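The wallpaper years

Jan 5, 2022 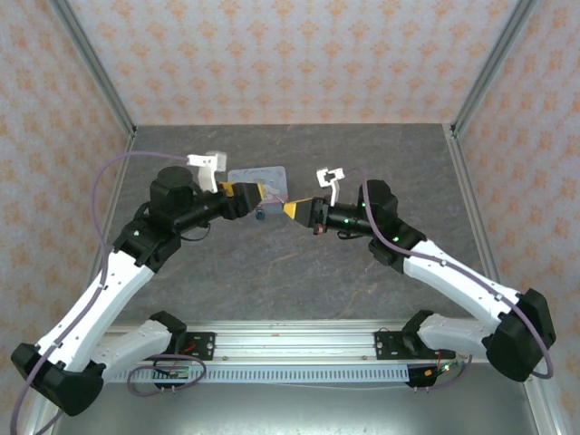

I have been thinking about wallpaper since before Christmas, which is the sort of sentence I used to hear from other people and edge away from. The hall is to blame. It is narrow, it gets no sun, and the previous owners painted it a brown that the tin presumably called something like Truffle. I want pattern in there. I want pattern on every wall going, the way those orange-peach flowers run up the back and both sides on that pale off-white paper, all in their tidy vertical rows. The grey marbled top with it helps a good deal. Put that paper over a brown carpet and you have my great-aunt's dining room, where I was once sick on a footstool.

So, the samples. I sent off for 5 of them from Farooqui, who will post you a piece the size of a tea towel for a small fee, and from Celtari, who will post you a piece the size of a bus ticket for nothing. You cannot judge a damask from a bus ticket. I had one corner of one petal, and I taped it to the wall and stood back from it for a week with my head on one side.

The bigger pieces were more use. Two were out by teatime. One had birds in it with a look I didn't care for, and the other went green when the lamp was on. The floral stayed up over New Year and everyone who came in brushed past it with a wet coat, so I can at least report that it wipes.

Then the sums. Farooqui's decorator came round, sucked his teeth at the ceiling height and quoted 1785 pounds, paper included, stairs included, tooth-sucking presumably included. The paper alone is 222 of that. I am not good at arithmetic but I can see where the money is going. The stairwell accounts for most of it, as you need a sort of platform and a person willing to stand on it.

My present plan is to do the flat bits myself and leave the stairwell brown until I can face it. I have a pasting table from Tirkix, bought in May for the back bedroom and folded up in disgust the same evening. I have the brush and the plumb line. I don't have the patience for pattern matching, and with rows as regular as these you have to match — half an inch out at the top and the flowers march off towards the skirting board like a queue giving up.

The corners worry me most. Old house corners are only corners in a general sort of way. A friend suggested metal trim down the edges to hide the joins, and I was rude about it, and then I looked at those silver posts running down where the walls meet and had to be less rude. It's crisp. I may ring her. Wimeo do a trim in two-metre lengths, and my ceiling is naturally a bit more than two metres.

Anyway, the bus ticket is still taped up by the coat hooks. I've grown used to it.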